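13 Feb 2021

Marier Opens Suturing Course to Surgical Residents

Marier announced today that its training center will offer a course in needle handling and suturing with robotic instruments, beginning in March. The program consists of 284 practice tasks — each graded by two instructors — and is open to residents of all surgical departments. Applications may be submitted through the center's education office.
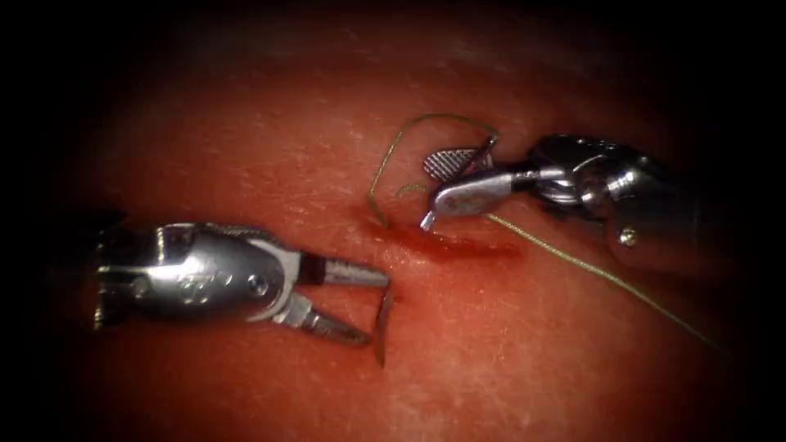

Lorcan Lynch welcomed the announcement, noting that residents need steady practice in holding and passing a curved needle long before they assist in an operation.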